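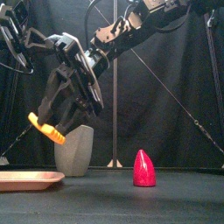 Issue 142

Give Me Back the Gravel

I have been going to Pinport long enough to remember when the last corner had teeth. You came down the hill, you braked somewhere past the footbridge, and if you got greedy with the throttle on the way out there was a big ugly bed of gravel waiting for you. It threw stones everywhere and it ended a lot of afternoons early. I loved it, and I suspect most of the drivers did too, at least on the days when it caught somebody else.

These days there is a parking lot's worth of smooth asphalt out there, painted in cheerful blue and white stripes. The circuit is still the same 3,577 meters it always was, and on paper it's the same corner. But everybody runs wide on the exit now, the stewards know everybody runs wide, and so we get the little message on the timing screen, over and over: lap time deleted, Turn 6. In February, at the preseason test (a test! with no trophy at the end of it!), I sat under a blanket with a thermos and watched 123 lap times disappear that way over the course of the day. By lunch the family next to me had stopped asking what the message meant.

Now, I do understand how we got here, and I don't want to be the grump who pretends the old days were free of trouble. Gravel can dig in a wheel and flip a car. It gets dragged onto the racing line, it brings out the safety car, and a small team can go home with a bill it can't pay for what was really a very small mistake. Motorcycle people have their own feelings on the subject, and they deserve a say at any track they share with us. And a car arriving at a barrier with its brakes gone would much rather have grippy pavement under it than a bed of stones it might skip across. 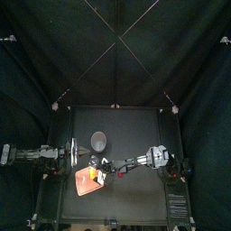
All of that is an argument about the places where cars arrive fast and out of control, though, and I'd leave every one of those corners exactly as it is. What I'm talking about is the exit curb, where a driver who is perfectly in charge of the car decides to use a yard or two more road than the track has to offer. There's no danger in that yard. There's only time to be gained, and a poor official with a monitor trying to decide whether a tire was over the line.

Zapata got this right a couple of winters back, and I wish more people had made a fuss about it. They laid a narrow strip of gravel just past the curb, hardly wider than a car, with the pavement carrying on behind it. Put two wheels in and you lose your line, your rhythm and probably a place. You don't lose your weekend. The Lamell cars, which had been the worst offenders in the paddock (and the fastest, funny how that goes), went back to using the track like everyone else. I heard the crowd go "ooh" when one of them got it wrong, and I hadn't heard that sound at a corner exit in years.

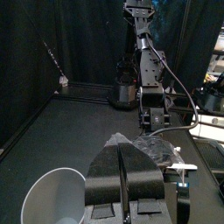 Tape wrapped around the fingertips of a black gripper.

The folks at Rason, who build a good many of the customer cars on our grid, complain that stones get into the floor and the radiators and chew things up. I'm sure they do. So does the car ahead when you follow it too closely, and we have always trusted drivers to weigh that up for themselves. A cracked radiator is a rotten thing to pay for, but it's a penalty everyone in the grandstand can see and understand, right there as it happens, with no waiting until suppertime to find out who finished third.

That waiting is what bothers me most. I've driven home from Pinport believing one car had won and learned from the radio, halfway up the highway, that it hadn't. I'd happily sweep the stones off the track myself if it meant never doing that again, and I hope whoever signs off on the resurfacing next winter will at least order a truckload and try it at Turn 6.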